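A day at the Vullthorpe robot lab

I finally got myself into the Vullthorpe lab open day, after missing it the last time they ran one in November. My friend Seema Nishad had a spare spot on the list and I jumped at it (thank you, Seema!). The building is a brick thing behind a tire shop, and I drove past it twice.

We started with coffee and very dry muffins, and then Zanele Radebe took our group upstairs. She works on a project called Jellow, and I could have listened to her all day. The idea is to have a robot learn kitchen chores in simulation first and only then move over to a real arm. What they wanted to find out was whether it's better to give the robot lots of copies of one kitchen, or fewer runs in kitchens that keep getting shuffled around. So they trained it both ways, 1900 practice runs each, and tested both on layouts neither one had seen.

The shuffled version won, and by a lot! Out of 1900 test tries it got 1363 right, and the one that had only ever known a single kitchen managed 754. Zanele said the gap was bigger than she'd bet on, and she owes somebody lunch over it.

She put one of the simulated kitchens up on the big screen and let us shout out questions. The chore was moving the red pepper from the plate to the cutting board, which sounds like nothing until you think about how slippery and lumpy a pepper is.

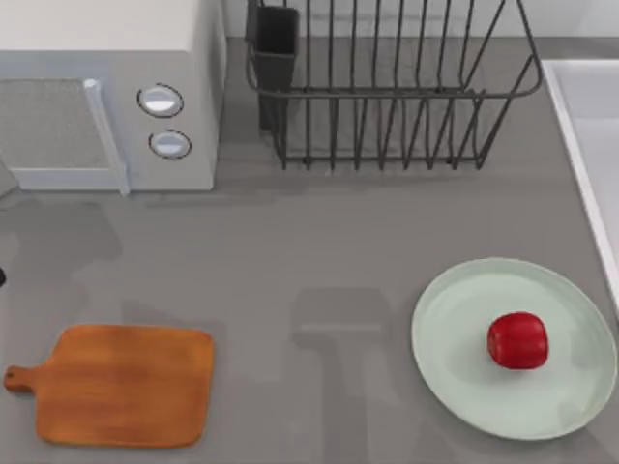 The real arm, and lunch

Down the hall they had the actual arm running on a bench, and this was where the crowd was, so I mostly saw it between two tall guys' elbows. It is slower than I imagined, and quieter too. It dropped one pepper on the floor while we were there and everybody went "ohhh" like at a ball game. Zanele was very good about it. She told us the real arm still does worse than the simulated one, and that grip is the main trouble: the fake pepper doesn't squish or roll quite like a store one does. They're working on that next.

Lunch was from Prajapati, across the street, and I'd go back for the lentil soup alone. Parking was free but the lot fills up, so get there early if you go next year. I've got a second post coming on the Stoltlow group downstairs, who do warehouse carts and gave out stickers.

Comments

pattycake_m: So did the pepper survive the fall?

Reply from author: Bruised! It went right back on the bench, though.

Dell R.: Did both robots get the same amount of practice? Otherwise it isn't much of a contest.

Reply from author: Yep, 1900 runs apiece, I asked the same thing.

june_in_the_garage: More about the carts please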